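Dunasance Kitchen Sim Kit: Student Review Report
Comfort Nutsugah
Robotics Elective, Project 2

What I was supposed to do

Pick a commercial product used in robot training, use it for the project period, and say if the department should pay for it. I picked the Dunasance kit, sold by a company called Isteo. It's a simulated kitchen. You get a counter and sink scene, a set of props, a task editor and a logger. No hardware needed. That was the main reason I picked it, the lab arm is booked solid until December.

I had the student license. It's the full thing except you're capped at 70 saved episodes per task, and you have to export before you hit the cap or it starts overwriting the oldest ones. Found that out the bad way. More below.

Setup

Install took most of a Wednesday. The installer wants its own Python and it does not like sharing. First try failed on a missing graphics library, second try failed with no message at all, third try worked after I deleted the config folder. The manual has 12 pages and two of those are the license. Task editor isn't covered except for one screenshot from an older version where the menus are in different places.

After that it ran fine on my laptop. Fan was loud.

Tasks

I kept it to two:
Task A: move the small food item from a plate on the counter to a plate in the sink
Task B: move the jar to the other side of the sink

Both with the stock sink layout. Changed nothing about the lighting. I replayed recorded episodes and checked what the different views gave me, then looked at whether the logger agreed with what was on screen.

Views from the stock sink layout 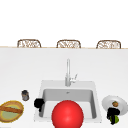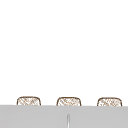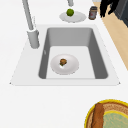 Images: C. Nutsugah, rendered in the Dunasance kit (student license)

What the views are good for

The high angle over the sink is the one I'd use for almost everything. You get the basin floor, the plate in it with the brown food item, and the second plate behind the sink with the green fruit on it. For Task A that's basicaly all you need. The bread tray goes off the corner but that didn't matter for my tasks.

The view looking across the sink toward the wicker is more natural looking. It's better for judging how far the jar is from the sink. The big red sphere covers the front rim though, and part of the basin with it, so anything happening down there is gone. I would not label episodes from this view alone.

The low one is no use for either task. Wall, a strip of gray counter, three woven tops and the end of a faucet stem. I still had to store it because the logger writes all views or none. This is my biggest complaint. Exports were way larger than they needed to be and there's no checkbox for it. I wrote to Isteo support, they said view selection is "planned." No date.

Look of the thing

Plain. Shading is smooth, edges a little soft. Counter is white and so are the sink rim and the plates, which I think is a problem if you want to train anything that has to find a plate edge. I tried a basic edge filter on the plate behind the sink and it kept losing the rim against the counter. The green fruit was easy to pick out. The props could use more texture in general.

The logger

614 frames in my longest episode. I went through 238 of them by hand, comparing the logged object positions to the picture. Jar was fine. Food item was fine when it sat flat. If it got tipped the logged rotation jumped, sometimes for one frame, sometimes for several in a row. I wrote a small script to smooth it (appendix B) but a paid product shoud not need that.

Also the overwriting thing. I lost my first batch of Task B runs to it because the warning only goes to the console, and I had the console minimized. Re-recorded them over the weekend. The numbers in appendix A are from the second batch only.

Compared to other options

Only had time for a quick look. Jatoi has a tabletop sim that is cheaper and lets you turn views off, but the free trial only has blocks and bins, no kitchen. Girnetti does a kitchen too, with nicer materials, but it wouldn't start on my machine and I gave up after an evening. So this isn't a fair comparison, I know.

Recommendation

Buy one seat for one term, don't buy the class pack yet. The scene is usable, replay is solid, the high view is good. Ask Isteo in writing about view selection and about the rotation jumps before paying for more.

If somebody picks this up next term: export after every session, keep the console open, and don't update in the middle of a project. My config file is in the shared folder, the one called final2 is the right one.

Appendix A: episode table (separate sheet)
Appendix B: smoothing script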